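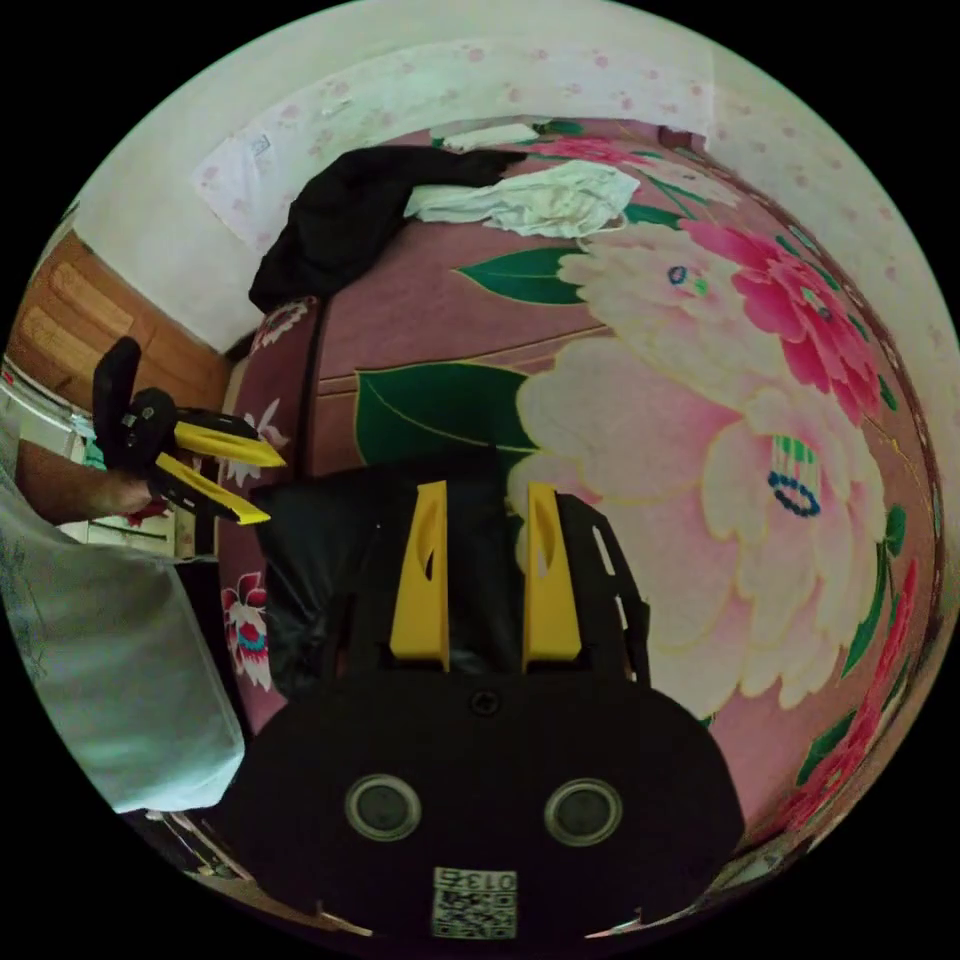 Both grippers over the peony bedspread, yellow fingers up on number 013.

Our robotics club at Lisville has moved on to cloth this term. Each of us records at home, and the target is 625 folds for the whole group by May. I have 23 that I'm happy with. Costel Ene is on 96, mostly towels.

Shirts are slower for me. The second sleeve keeps slipping when I turn the left gripper over. Liesbeth Jacobs suggested pinching closer to the cuff, so I'll try that tomorrow and upload the batch after dinner.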